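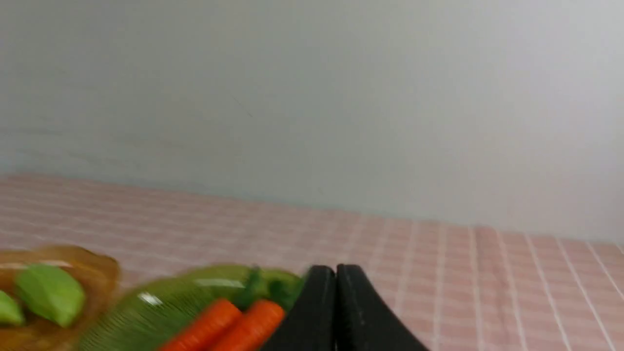

Itar, June 2018

Robot on the veg table: two pictures and a lot of notes

Quick page, put up between shifts. People at the other sites keep asking what the robot does at Wongsuwan Kitchens and whether anybody lost their job over it. No, nobody did. Longer answer further down. Pictures first because that's what everyone scrolls for.

For anyone new: we do 800 cold lunches a day, schools and offices mostly. Every tray gets its vegetables picked onto it by hand, always has. Since spring the Wumasine arm has been learning part of that job at the practice table. It isn't on the main line yet. Maybe August, if Nipon signs off.

Top picture: carrots on the green plate, pale green pieces on the amber one, black fingers nearly shut. The arm is the whole reason the practice table has its own dishes now. Please stop borrowing them for break.

Colored see-through stuff was Saoirse's idea. Her point was that if it only ever practices with white plates it'll be useless the first time a customer sends their own. Shiny things are harder for it. Good, we want harder at this stage.

Questions I got about that one already:

Does it know a carrot from the green stuff? It's given a job ("carrot to tray") and it goes for the carrot. Most days. Comfort marks down every time it doesn't, she has a notebook and now a second notebook.

Is it fast? No. Comfort is faster with one hand and a phone call going. Speed is not what we bought it for, it's for the last stretch of the shift when everyones wrists are gone.

Can it do leafy tops? Sort of. They fold over and then the fingers close on leaf and nothing much else. Buppha trims most of ours short now before they go out. Extra job for her, we know, see below.

Who sets up the table? Whoever is on early. Dishes to the left, carrots and greens out of the practice box, never out of the order bins. Stop button checked before anything moves. Then sign the sheet. The sheet is on the clipboard, the clipboard is on the hook, if it's not on the hook ask Pichit.

Second picture is the same pink squares, with the amber dish and its green pieces to the left of the fingers. Small dark green tip just to the right of them. Look how close the two fingers come together, there's a really thin gap and that's it. That's the part you keep your own fingers out of. Yes even when it's stopped.

Gap comes up in the training so have a good look at it. Anything soft gets squashed if the grip setting is wrong. Nipon has the settings taped inside the cabinet door, use those, don't guess. If you change one write it down with your initials.

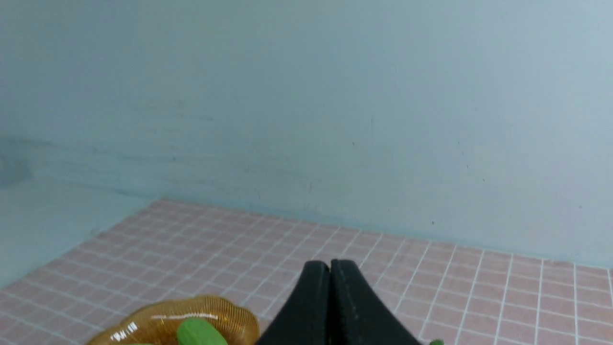 What changed for the people

OK so the part people really want to know.

There were 7 of us on veg before and there are 7 now. Prullamham (the owners, for the school people reading this) put that in writing in the spring and the letter is on the board by the time clock. Hours are the same. Nobody's rate went down. Three people got a small bump for doing the training.

What did change is who does what, and not everyone loves it. I said I'd write it up fair so I asked around on break.

Buppha Sitthichai, prep: "More trimming. I used to trim for people, now I trim for people and for that thing. But I sit down for an hour in the afternoon while I watch it and I haven't sat down at work in years."

Comfort Atinga, line: likes it more than she figured she would. Her wrist brace is off most of the week. Doesn't like the noise it makes when it stops. Wants the notebook moved onto the tablet, she has asked twice, this is me asking a third time.

Pichit Petchrat, line and dishes: not a fan. Says the talk at the table is gone on practice days because everyone's looking at the arm. Also says watching is more tiring than picking, which a couple of others agreed with once he'd said it. So we now swap the watcher halfway through the shift. That started last week, too soon to say if it helps.

Saoirse Corrigan, floor lead: would like it known that she reads the suggestion slips. All of them. Some of them were rude.

Nipon Rattanakul, maintenance: busy. Told me to put "fine so far" so I'm putting fine so far.

The numbers, since someone will ask

286 tries logged in Comfort's first notebook. That's tries, not good ones. A dropped carrot counts as a try, so does an arm that stops halfway and just hangs there. She is adding up the good ones seperately and I'm not going to print a number until she's happy with it.

No injuries. One pinched glove, empty at the time.

If you're on the table this month

Hair tied back, same as the line. Sleeves up.
One person watches, one person moves dishes. Don't do both.
Say "clear" out loud before you press go. Feels silly for a day or two, then you stop noticing.
Wipe down the surface after every round, and the fingers too, with the blue cloths only. The green cloths leave fluff.
Practice vegetables never go on a customer tray. Compost bucket when they get soft.
If it does something weird, stop it and write what it was reaching for. "Weird" by itself doesn't help Nipon.
If you're tired of watching, say so and swap. You don't need a reason.

Still up in the air

Where it goes on the main line. Saoirse wants it at the far end by the lids, Buppha says that blocks the cart. They walked it with tape on the floor and the cart did get stuck, so that's being redrawn.

Night cleaners. They haven't been shown the stop button yet and they have to be before anything goes near the line. Saoirse is setting a time with them.

Whether the afternoon sit-down stays once practice is over. Several people asked. No answer yet from Prullamham. I'll post it when there is one.

What we call it. The slips are in the coffee can. I've looked and most of them can't go on a sign.

More pictures when I get a minute. If you've got good ones send them to Saoirse or leave a note on the clipboard with your name, so I know who to thank. Corrections too, I typed this fast and I know theres mistakes in it.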